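Month Three with the Pornska Kit

It's August, the shop is stuffy by mid-morning, and I promised several of you a proper write-up of the Pornska teardown kit, so pour yourself something cold because I do go on.

For anyone new, I run a small refurbishing shop with Nilton Yupanqui. Old office computers come in by the pallet, we take them apart, test what's worth testing, and send the good ones back out into the world. I've been fiddling with electronics since 1986 and I still love it, but my wrists do not, and that's how we ended up talking to Flor Mosquera at Misesar, who sells the kit and (bless her) answered every one of my long emails.

What you're paying for is the gripper, the wrist sensor, the software and a year of phone help. The arm is extra. We went with the monthly plan at $212, which made Nilton wince, though he's come around a little.

The thing I worried about most was the fingers. A processor socket is a fussy place with a little lever and a latch, and I've bent enough metal in there myself to be nervous about letting a machine near one. But the fingertip is narrow, with a slightly rough edge, and it can get in close between the memory slots, which is more than I can say for my thumbs!

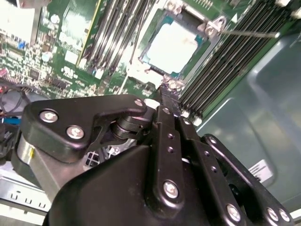

Setting Up the Bench

Give yourself a full afternoon. The guide has 28 pages and I read them all twice, and I still called Flor over the tray positions. We work with the case on its side and the panel off, right on the slatted aluminum table, and there's a gray 3D-printed tray next to it for the parts. I like that tray a lot. You can print more of them from the files Misesar sends along, and Jhair Lozano has already made us a few changes to the slot spacing.

Dell towers have been the easiest going for us, with their blue handles and latches that are simple to point out to the software. Off-brand cases take longer to teach, and cables are still my job. I tuck them back by hand before we start, and I'd want that in the guide in bigger letters.
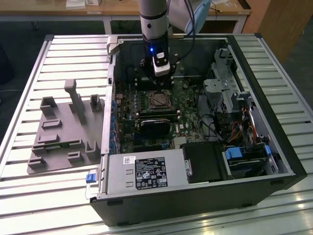
The wrist over an open Dell tower, with the parts tray alongside.

Would I sign up again? Yes, I think so, for another few months anyway. I'd like a quicker way to save a new case layout, and I've told Flor so. Next time I'll write up the memory sticks, and Nilton wants to add his own notes about the bill.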